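Household robot procurement

Household robot procurement is the planning and purchase of robots for domestic chores by hotels, care homes and rental operators. It differs from buying industrial robots mainly in how hard the costs are to pin down. Sellers quote a price per unit, but the unit is seldom the largest item over the life of the contract.

Budgets commonly leave out spare grippers, staff time for supervision, floor repairs and the hours a room can't be rented while a machine is in it. The Latelside guideline, used by several small lodging operators, tells buyers to plan for roughly 3 times the quoted price over 7 years. Critics call even that hopeful, as it assumes no change of supplier.
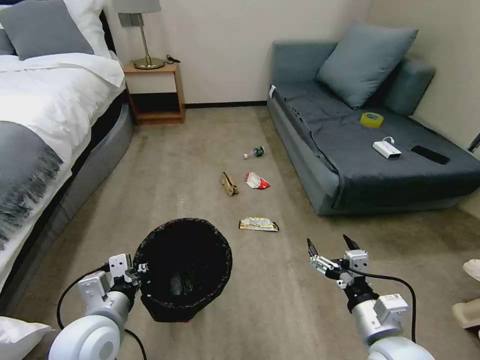
A two-armed robot at work on bedroom litter, with one gripper at the rim of a lined trash bin.

Litter pickup is a favorite sales demonstration. Bottles and wrappers on open carpet are a fairly easy case, and buyers are advised to ask about cables, phones and other belongings that must be left alone. A robot that can't tell a guest's property from trash needs a person watching it, and that person's wages belong in the budget.

Stilov and Vodova both offer leases in place of outright sale. Leasing lowers the first payment but usually ties the customer to the seller's service rates. The Thân trial, often cited in sales material, covered only two rooms, and its savings figure left out setup labor. No follow-up has been published.

See also: Equipment leasing; Service robot; Total cost of ownership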